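8 March 2025

Laundry and Linen Diary, Grosley House

The second sorting of donated clothing was continued today in the lower room. Bags received from the Tirkholm collection were opened first, as these had been waiting longest. By the midday break 62 garments had been folded and shelved, and 19 set aside for mending. The mending pile consists mainly of knitwear with worn cuffs, together with one child's coat lacking its lining.

The revised folding method was applied to all cotton tops. Each item is to be held by two corners and let hang until its shape is plain, then laid face down with the sleeves turned in. Sleeves which have rolled over themselves in the dryer are to be opened before folding. Several pieces shelved last week had not been treated in this manner and were returned to the table.

Coralie Katene reported that the Maltora shelving will hold no more than 40 folded tops to a bay if the stacks are to remain upright. The labels for the bays have accordingly been rewritten. Dark and light colors will continue to be kept apart, with grays and blues placed together on the middle shelf until further notice.

Two matters were carried over. The scale requires a new battery, and the June intake has yet to be assigned a room. Work ended at ten past four.
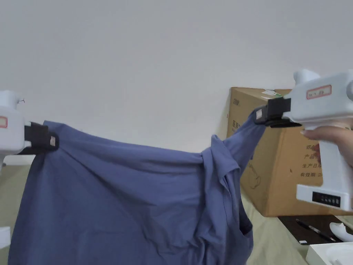 Mereana Pearce asks that the sleeves be folded behind the body and not across the front, as the stacks on the middle shelf have been leaning to one side.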